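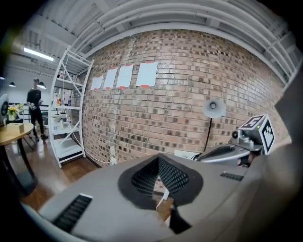 Attachment 1: gray housing with black vents, small green light on the white cube.

Ticket 983: Address labels creep down the page
Product: Pirnlow Labels
Status: Solved

Opened by Filippos Konstantinidis, 9:40 am

Hello everyone, and thank you in advance for your patience with me! I look after the mailing list at Dimitriou, and every February we send our spring seed catalog out to 500 households. I've used Pirnlow for the labels for years and it has always been a pleasure. This time the top row prints beautifully, the second row sits a little low, and by the bottom of the sheet the zip codes have landed on the next label down. I've cleaned the rollers, tried a fresh pack of Nosta sheets, and restarted the computer (twice, in case the first time didn't take). A plain letter from the word processor comes out fine on the same printer.

Reply from Stelios Lambrakis, Pirnlow Support, 10:15 am

Hi Filippos, what a lovely thing to be mailing out, and thanks for trying so much before writing in. When the drift gets worse toward the bottom, it's usually the page size or the scaling. Could you open Print Setup and tell me what you see next to Paper and next to Scale? Please print your next test on plain paper, so you don't use up any more label sheets.

Filippos, 11:05 am

Paper says Letter, and Scale says "Fit to page." I'm fairly sure I never touched that, although my nephew did install the update for me, bless him.

Stelios, 11:20 am

That'll be it, I think! Change Scale to 100%, then go to Template and choose the Nosta sheet again from the list, even if it's already showing. The update keeps the old margins until you pick it a second time. We have this down as a bug and it should be fixed in version 12.

Filippos, 1:30 pm

Well, I'm delighted. I held the plain sheet up to the window against a label sheet and every row lined up, right down to the last one. I then ran 3 real sheets and they're perfect. One small question while I have you: is there a way to save this setup so I can find it next year?

Stelios, 1:45 pm

Yes, choose Save As Preset under Print Setup and give it any name you like. I'll close the ticket now, but a reply will open it again. Good luck with the catalog!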